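Section 2: Setting up your Cuvo upright steamer

If you've skipped the parts list, go back and check it now. I'll wait. The piece people lose most often is the little gray washer, part 221, and it's usually still stuck in the corner of the box.

Putting up the pole

1. Click the base flat on the floor, with the wheels facing the wall.
2. Slide the lower pole into the socket until the button pops out. Give it a tug.
3. Add the upper pole and close both clips. They're stiff on a new machine and they do loosen up.
4. Hang the hose on the hook at the top. Don't let it loop down behind the tank or water collects in the low spot and you'll get gurgling (harmless, but it drove me nuts for a whole week before I figured out what it was!).

Note: If you bought the Rullier pole as an extra, leave out step 3. It's all one piece.

Filling the tank

5. Lift the tank straight up by its handle and turn it over.
6. Unscrew the cap, drop in part 221 if it isn't already seated, and fill with cold tap water to the line. Very hard water in your area? Mix it half and half with distilled.
7. Screw the cap on, turn the tank right side up over the sink, and look for drips. A drip means the washer is crooked.
8. Set the tank back on the base and press down till it clicks.

CAUTION: Never put perfume, vinegar or fabric softener in the tank. I know the internet says you can. The warranty says you can't.

First heat-up

9. Plug straight into the wall, no extension cords.
10. Turn the dial to 2 and wait 80 seconds. The light goes from blinking to steady.
11. Point the head away from you, over a towel, and squeeze the trigger. The first bit of steam spits. Let it run until it comes out even. 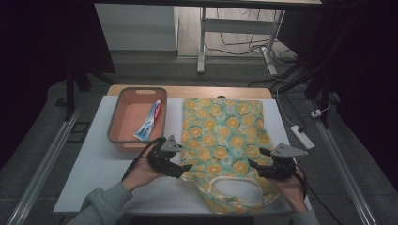

Your first practice piece should be something you wouldn't cry over, so please leave the silk blouse in the closet for now. Pick a thing with plain straight sides and a bit of give in it. A fabric tote is just about perfect, and if it's a busy print like the orange-yellow citrus slices on pale mint, you can follow the repeat of the fruit with your eye and see right away where the cloth is pulling crooked. Clip it to the hanger by its top edge, hold the bottom hem with your free hand (wear the glove!) and go down slowly, letting the head just touch the fabric. Go over the seams last.

12. Unfold the piece all the way and shake it out before you clip it.
13. Work from top to bottom. Going upward puts your arm in the steam, and I have done this, more than once.
14. Let it hang till it feels cool before you fold it again.

Note: Set 1 is for thin stuff and set 2 is for cotton and canvas. There's a set 3 on the dial, but save it for curtains.
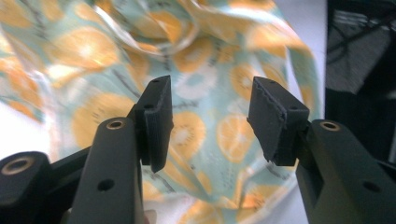

Panya Suksawat wrote in after the May edition to say that step 14 deserves bigger print: she folds a bag while it's still warm and every fold comes back as a crease, so now she leaves everything on the hanger and goes off to make coffee. Fair point, and I've started doing the same with pillowcases.

If it stops steaming

Check the tank first. I mean it, nine times out of ten it's the tank. After that:

- Light off: the plug, or the safety cutout. Unplug it, leave it to cool completely, and try again.
- Light blinking and code 147 showing: there's a kink in the hose. Straighten it and turn the dial back to zero, then up again.
- Steam but also puddles: the head is too low. Lift it above the tank and hold it there until the hose drains.

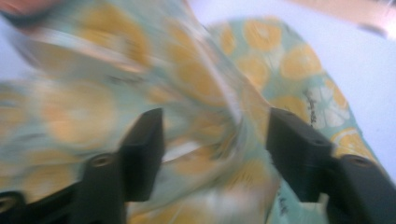

Fig. 3. Thin citrus print with plenty of wrinkles.

For lightweight prints like these, stay on set 1 and keep the head moving. If the cloth keeps blowing away from you, turn it around and steam from the inside.

Putting it away

15. Dial to zero, unplug, and let the head cool on its hook.
16. Empty the tank, every time, even if you plan to use it again on Saturday.
17. Leave the cap off overnight.

Descaling with the Caldeira sachets is covered in Section 5. Spare washers and clips come from the Fenevham parts desk; have the number from the underside of the base ready when you call.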